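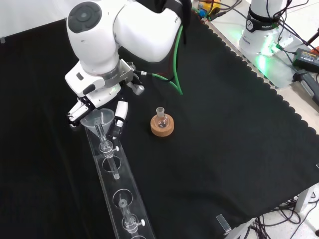 The funnel at the top of the clear rack, with the little round-bottom flask on the black cloth.

Hello again! I've finally sat down with the glassware table. It's Thursday, August 15, 2024, the kettle is on, and I have a whole afternoon with no washing up in it. Most of the bits and pieces came in one big Plusamum order back in May (order 1624, which I can recite in my sleep after all those phone calls), and the rest has been gathered up slowly from the cupboards at Gorkent.

I do love a stopcock. They're fiddly and they roll off things, but give me a glass tube with a tap on it and I'm happy for hours. I have more than 40 of them at home now, mostly in egg boxes -- the Kütt ones live in the good drawer. The round-bottom flask is my favourite shape of all, even though you can't put one down in most kitchens without a cork ring or a folded tea towel.
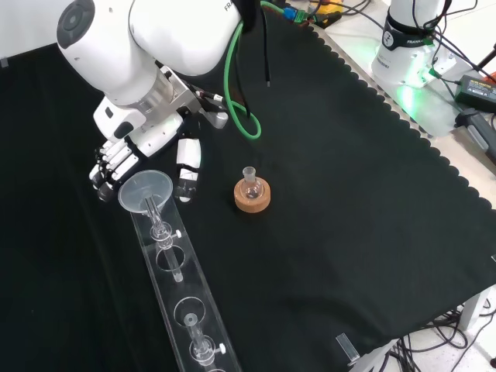 Funnel sitting in the topmost tube, wide end up, and the scalloped edge of the cloth running off behind.

I'm very fond of a clear rack as well. You can see the whole length of the tube through it, so there's no crouching and squinting to find out where the stem has got to. Timothée Lebrun swears by the old painted Enby stands and we've been arguing about it for years. He did send me a lovely long email on cleaning acrylic (lukewarm water, soft cloth, nothing scratchy), and I'll type that up when I get a minute.

And the cloth! Black is so much kinder to clear glass than a white top, where everything just disappears. Shows every speck of fluff, mind you. 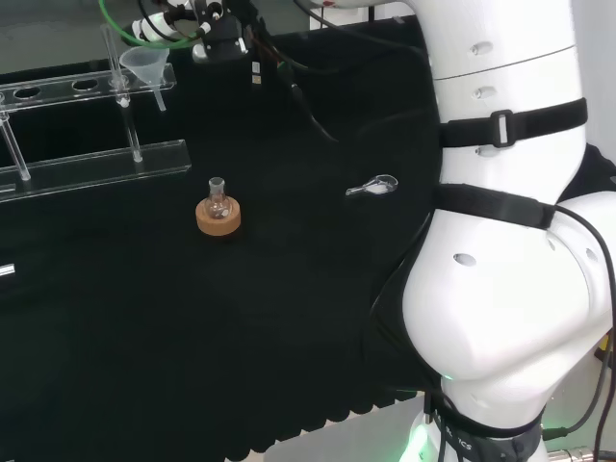 What's the best way to keep a glass stopcock from sticking in storage?
Take the plug out, wipe both parts clean, and put it back with a slip of paper in between.

More pictures when the next box turns up.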